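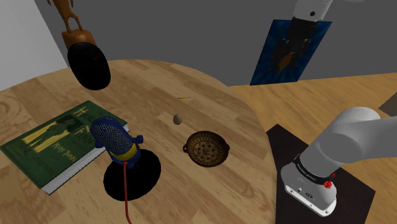
Why does the nightly catalog export from Lockyer stop partway through and leave a short file?
The export is being closed by a 300-second idle limit on the Irton server while Lockyer is still sorting records for the next batch.

Status: Resolved
Opened: 20 August 2019
Reported by: Areti Chrysikopoulos, Brodwood Library
Handled by: Raelene McKinnon
Product: Lockyer 9, Skamley transfer client

Original report

The overnight job that sends our catalog to Irton finishes with a success message, but the file that arrives is short. The last line is usually a partial record. Patrons searching from Irton can't find titles late in the alphabet. If I run the same job by hand at lunchtime it sometimes goes through and sometimes does not. Nothing was changed at our end that I know of. I have restarted Skamley twice.

Reply, R. McKinnon

Please send the Skamley log from the last failed run and the Lockyer job log for the same night. Skamley keeps its log in the folder it was installed to, under "logs". Please don't restart it again before copying the file, as the log is overwritten at startup.
Also confirm the batch size. In Lockyer it is under Jobs, Export, Advanced.

Reply, A. Chrysikopoulos

Both logs attached. Batch size is 3000. It was already set to that when I took over the system.

Reply, R. McKinnon

The relevant lines from the Skamley log:

send batch ok
waiting for source
waiting for source
remote closed connection
reopen: response 400
end of input, closing file
job complete

Two separate things are going wrong. The first is that the Irton server drops the connection while Skamley is waiting for Lockyer. The second is that Skamley tries to resume, is refused with a 400, and then treats the refusal as the end of the input. That accounts for the success message. The 400 is returned because the resume request carries a session number that the server has already discarded.

The Lockyer log shows long gaps between batches. Sorting by title is done separately for each batch, and at night it competes with the backup for the same disk. When a gap goes over 300 seconds, the transfer fails. When the backup is idle the gap is shorter and the job gets through, which fits your lunchtime runs.

Please try the following, in this order:

1. Change the batch size from 3000 to 400. Save, then close the Jobs window — the setting is not read until the window is closed.
2. Change the sort order from Title to Record Number. Irton re-indexes on arrival and does not use the incoming order.
3. In Skamley, turn off "Resume after disconnect". A dropped connection will then be reported as a failure.
4. Delete the partial file on the Irton side before the next run. Skamley will append to it otherwise.

Leave the backup schedule alone for now. I would like to see a run with the overlap still in place.

Reply, A. Chrysikopoulos

Steps 1 to 3 done. I don't have delete rights on the Irton side, so I have asked them to do step 4.
Do I need to change the weekly authority file export too? It uses the same client.

Reply, R. McKinnon

Step 3 applies to the whole client, so that is already covered. The batch size is set per job. The authority file is small and goes out as a single batch, so leave it as it is.

Reply, A. Chrysikopoulos

Irton removed the partial file. Last night's job completed and the record total matches Lockyer. Log attached.

Reply, R. McKinnon

Log looks right. The longest wait is well under the limit, with the backup running. I have filed the false success message with the Skamley developers as a separate defect. A fix is planned for the December release. Keep "Resume after disconnect" off until you have installed it, and check the setting again after any upgrade — the installer turns it back on.

Ticket closed by R. McKinnon. Linked to: Skamley defect, "refused resume reported as end of input".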